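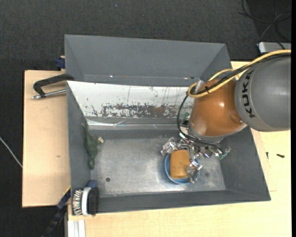
Veltalbridge, December

Speaker notes, bin picking session, 20 min slot plus questions. Rough. Don't read these out word for word, you always do and it's awful.

SLIDE 1. Title, picture up while people sit down

Leave it up. Let them look. Metal bin, bowl, sponge sort of block, arm coming in from the side. Say hello, say who we are, say we came here to talk about hands and not about learning. If anyone wants the learning talk it's after lunch, other room.

One line on the question: same arm, same bin, three grippers, which one would you keep?

Say the answer early. We kept the fingers. We nearly didn't.

SLIDE 2. Why a bin

Tabletop results look lovely and then you put walls round the table. Walls change everything. The wrist wants to be where the wall is.

Point at the sloping sides on the picture slide (go back one if need be). Slopes are good for the objects, they slide to the middle. Slopes are bad for the fingers, a finger coming down near the side meets metal sooner than the planner thinks.

Bin floor is bare metal, shiny in patches. Remember this for the camera bit. Say "remember this for the camera bit".

SLIDE 3. The three grippers

Go quickly, there's a table on the slide.

Bromik two-jaw. Parallel, simple, strong. Boring in the best way. Mounted in ten minutes, one cable.

Wukwood suction. Single cup, swapped for a bigger cup half way through because the small one was hopeless on anything with texture. Be fair, say we used both and the numbers on the slide are for the bigger one.

The fingered hand. Metal, lots of joints, wires out in the open. This is the one on the title slide. Long to mount, long to calibrate, fiddly. Everyone in the lab hated it in week one.

Controller was the Kamata box for all three. Same speed limits, same force limits. Somebody will ask. Yes the same.

SLIDE 4. What we picked

Bowl with a block in it. Brushes. Long rough things. Soft things. Clutter at the sides and in the corners, on purpose.

The bowl with the block is the hard one and I want to spend a minute on it. Two tasks that look like one. Take the block and leave the bowl, or take the bowl with the block still in it. A person does either without thinking. A two-jaw gripper can do the second by pinching the rim, fine, and then the bowl tips.

Block fills a good part of the bowl so there isn't much room to get a finger down the side. That's the whole trick really. One finger down beside the block, one outside or over the rim. Show with own hand and coffee cup. (Bring coffee cup. Empty one this time.)

SLIDE 5. Numbers

1563 attempts in total, all three grippers together. Every attempt logged, including the silly ones.

Do NOT read the table. Say:

- two-jaw best on brushes and anything with a handle
- suction fast, fastest by a long way, when it works, but terrible on rough stuff and it won't hold the sponge block at all
- fingers slowest per pick, fewest drops

The first 700 attempts were done before we fixed the wrist offset. We kept them in and marked them. If you leave them out the fingers look better, and we didn't think that was fair. Expect a question on this. Answer is in the backup slides, plot with both.

SLIDE 6. Mounting and cables

People laugh at this slide and then come up afterwards to talk about nothing else.

Cables. The yellow one loops over the top of the arm, black ones bundled next to it and then they swing out wide before they come back in to the gripper. You want that slack. Turn the wrist without slack and you pull a connector. You also don't want it, becuase a wide curve of cable inside a bin catches on the wall, on the rim, on other objects.

We lost 9 connectors. Nine! All on the fingered hand. None on the two-jaw, it hardly has any cable to lose.

What helped: tie the bundle to the casing high up, let it go free below, then run the wrist through its full range by hand before you switch anything on. Cheap cable ties. Change them often, they go brittle.

What didn't help: a sleeve. Too stiff, pushed the wrist about at low force.

Ask the room who has something better. Want to know. Will buy the drink.

SLIDE 7. Clamping the bin down

Quick one. Clamp the bin. We didn't at first. A finger touches the wall, the bin moves a few mm, every grasp after that is off by a few mm, and you spend an afternoon blaming the camera.

We clamp at the edge now. Check the clamps each morning. It's on the list by the door.

SLIDE 8. Camera

Back to the shiny floor. Depth on bare metal is poor. You get holes where the bright patches are, and the bright patches move when the lights change. Middle of the bin is worst, which is where things slide to. Thanks, slopes.

Tried two positions. High and fixed sees the most floor but the arm gets in the way at the last moment, right when you want to see the fingers. On the wrist sees the object well but loses the bin.

Ended up with both. High one to choose the object, wrist one for the last 200 mm. Not clever, works.

Someone will say paint the floor matt. Yes. We did think of it. The people we do this for have bins with metal floors and they aren't going to paint them. The walls on ours are painted and the depth there is much nicer, so if you have the choice, do it.

The white panel at the back is badly scraped in its lower part. Good place to say: your test bin will not stay pretty, so don't tune your background removal to a clean one. Take the background again each week.

SLIDE 9. Controller bits

Short of time? SKIP. Go to 10.

Force limit matters more than we expected. Too high and the fingers crush the sponge, it comes up out of the bowl squashed and then springs and drops. Too low and the finger stops on the rim and thinks it has arrived. The Kamata lets you set it per axis, use that. Soft going down, firmer closing.

Log the force, always. We had two weeks with no force log and can't say anythng useful about them.

SLIDE 10. Cost in hours

This is the one the managers want.

Two-jaw: mounted and picking same morning.
Suction: same day, plus an argument over the pump noise.
Fingers: weeks. Plus repairs. Plus the connectors.

So if all you have is boxes and handles, get the two-jaw and go home. I mean it. We'd have done the same. We have bowls with things in them.

SLIDE 11. What we'd do again

Start with the two-jaw to get the cell, cameras and logging right. Swap the hand after. We did it the other way round and chased faults in three places at once.

Buy spare connectors before you need them.

One screw pot, with a lid. Loose screws next to a bin full of moving metal, no.

SLIDE 12. Next

Two-jaw with one extra thin finger, half way house. Parts are ordered. No results, don't promise any, don't let them get a date out of you.

Deeper bin after that. Wrist will hate it.

Questions. If none, ask the cable question again.

Backup: plot with and without first 700 / force traces, bowl task only / cup sizes / mounting drawing (old one, the hole pattern is wrong, say so if it goes up)

Check the clicker. Video on slide 5 has no sound, it isn't broken.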